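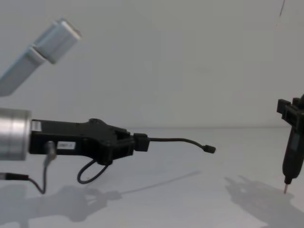
*Bench 2, left and right arms, with cable.*

# plotcombe-bench

Recordings from the two-arm bench at Plotcombe, where Lorker repairs and rewires control boxes for people who own pumps. The set covers plugging, unplugging and passing short black cables between grippers. It's kept by Arvid Söderlund. Complaints go to him, praise to Maj-Britt Fjeld, who did most of the work.

## What's in it

| Folder | Episodes |
|---|---|
| `plug/` | 875 |
| `handover/` | 176 |
| `oddments/` | 31 |
| Total | 1,082 |

`oddments/` is anything we couldn't file elsewhere with a straight face. Each episode has video, joint positions for both arms and a `notes.txt`. Maj-Britt wrote the notes at the end of her shifts, so the later ones are brief and the Thursday ones are briefer.

## What it was meant to change

Before the arms, four of us did cable testing by hand, in turns, and everyone hated it equally. The plan from the Skanilstead office was that the bench would take over the testing and we would be "freed up". We have been freed up to drive the bench. Cable testing by hand was an hour a day of sore thumbs. Driving the arms is three hours a day of sore neck, though you do get to sit down and there is a kettle within reach.

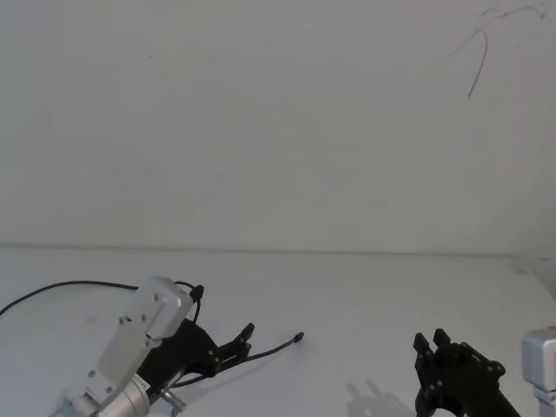
To be fair to Skanilstead, some of it has worked. The thumbs are better. Two people who used to do nothing but testing now do fault-finding with the customers, and one of them likes it. The job titles were changed in July and the pay grades are said to be following on foot.

What went missing is the talking. Four people round a table of cables will find out who is moving house and which batch of plugs is rubbish. One person in a headset finds out neither. We now have a fifteen-minute meeting for this, with an agenda, and the plugs come under any other business.

## Known problems

- 49 episodes in `plug/` are marked `success: true` and aren't. The list is in `bad_labels.csv`. Please don't send it to us again.
- The Midtbø site has the same bench with the arms numbered the other way round. Don't mix the two sets unless you swap left and right first.
- Shadows move over the course of the day. Your model will notice before you do.

## Use

Free for research and teaching. If you use it to plan somebody's staffing, go and sit with them for a shift first, and bring biscuits.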